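Chapter 4
Cartons, Bags, and Cups: The Shapes That Hold Our Food

Pick up a carton of milk. You've done it so many times that your hand knows what to expect before it gets there: how wide to open, how hard to squeeze, how far the thing will tip before the milk reaches the spout. Now pick up a bag of chips the same way and feel how badly your hand has guessed. The bag gives, slides, and crackles, and you grab again, lower down or by the seam.

I love this moment. I've watched hundreds of students go through it in the first lab of the term, and there is always somebody who laughs out loud at their own fingers. Everything in this chapter grows out of that little surprise. Packages have shapes, the shapes come from what they hold and how they're made, and once you start noticing how it all fits together you'll have a hard time walking down a grocery aisle at normal speed again.

In Chapter 3 we looked at materials: paper, film, foil, glass, and the layered sheets that combine them. You'll need that vocabulary here, especially the parts on stiffness and on heat sealing, so go back if it feels shaky. In this chapter we put those materials to work. We start with the folded carton, move on to the flexible bag, and finish with the open vessel — the cup, the bowl, the goblet — which is the oldest of the lot and in some ways the hardest to get right.

4.1 Three ways of standing up

Put a few ordinary groceries and a cup on a table and ask of each one: why is it standing, or why isn't it?

A gable-top carton stands because it is folded. A flat sheet of coated board is creased, wrapped into a square tube, and closed at the bottom, and those four long creases act like the legs of a table. The board by itself is floppy. Hold an unfolded blank by one corner and it droops. Crease it into a tube and it will carry the weight of the milk and a good deal more stacked on top of it. The peaked roof is a fold as well, and on many cartons it opens into a spout.

A bag stands, when it stands at all, because of what's inside it. Take away the contents and the trapped gas and you have a sheet of film with a seam down the back. A snack bag is really a pillow. It's happiest lying down, and it will stand only if the bottom happens to spread out flat or if it has something to lean on. Some bags have a folded panel, called a gusset, sealed into the base to give them a floor.

A goblet stands because of its foot. The bowl, the heavy part once it's full, sits high above a narrow stem, and the foot has to be wide enough to make up for that. Knock it past a certain angle and over it goes. A plastic one will probably survive the trip and lie there on its side, with the rim and the edge of the foot both touching the table.
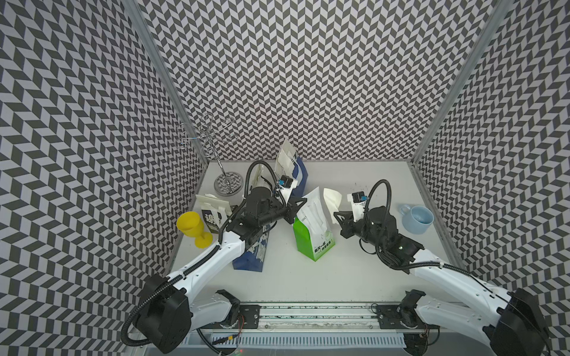
The angle at which an object goes over is called its tipping angle, and you can find it with nothing more than a board, a protractor, and a strip of sandpaper to stop the object from sliding. Raise one end of the board slowly. Watch for the instant when the uphill edge of the base lifts. At that instant the center of gravity is passing directly over the downhill edge, and from there gravity does the rest. We'll work through the geometry in Section 4.3, and it's lovely geometry, all of it done with one right triangle.

Try it with a full carton first, then with the same carton half empty. Most people predict that the half-empty one will go over sooner, on the grounds that it's lighter. Write your own prediction down before you try it! The weight matters much less than where the weight is, and in a half-empty carton the milk is all down at the bottom. (It also sloshes toward the low side as you tilt, which complicates things in an interesting way. Problem 11 deals with that.)

4.2 The label comes along for the ride

Every shape offers a different surface to print on, and designers have to take what they get. The carton is the easy one: four flat panels, crisp edges, and a color that can wrap the whole way around. You can recognize a familiar carton from across a room by its color alone, long before you can read a word. That works in a language you don't know, too. Students in my classes bring in packages from home or from family trips, and the rest of the group can nearly always say which one holds the milk.

Bags are tougher. Lettering that was perfectly straight on the flat film bulges in the middle and disappears into wrinkles near the seals. Look closely at a bag you have at home and you'll often find that the most important words are large and sit well away from the edges. A goblet usually has no label at all, and its shape has to tell you what to do with it.

Case study: the Fornen carton

Later in the chapter we follow Toshio Mizuno through a redesign at Fornen, a small dairy whose tall carton kept falling over in refrigerator doors. His team tested 270 cartons on a tilting shelf, threw out a design everyone was fond of, and ended up changing a single fold. The first run was 3,000 pieces. I think it's the best story in the book, and I've kept his pencil sketches in, smudges and all.

Before you read on

Gather one carton, two bags, a cup with a stem, and a paper tissue. The tissue is your control: a thing with no fixed shape whatsoever, which you can crumple and drop as often as you like. Lay everything out on a plain table and leave it there while you work through the next section. You'll be reaching for it constantly.

Annick Riviere, Morrison Open Texts | Contact the editor | Free for classroom use | Back to top

Comments

Kavinda Munshi: Used this with my ninth graders in March. The half-empty carton started an argument that lasted until the bell. Use water, your floor will thank you.

Nikau Hapeta: Is the answer to Problem 11 posted anywhere? I get a different angle depending on how fast I raise the board.

Rezaul Kanagaratnam: @Nikau go slower, and let it settle between lifts. I had the same trouble until I put a book under the end and added pages.

Nikau Hapeta: That fixed it, thanks. Phone book from my granddad's garage, 600 pages.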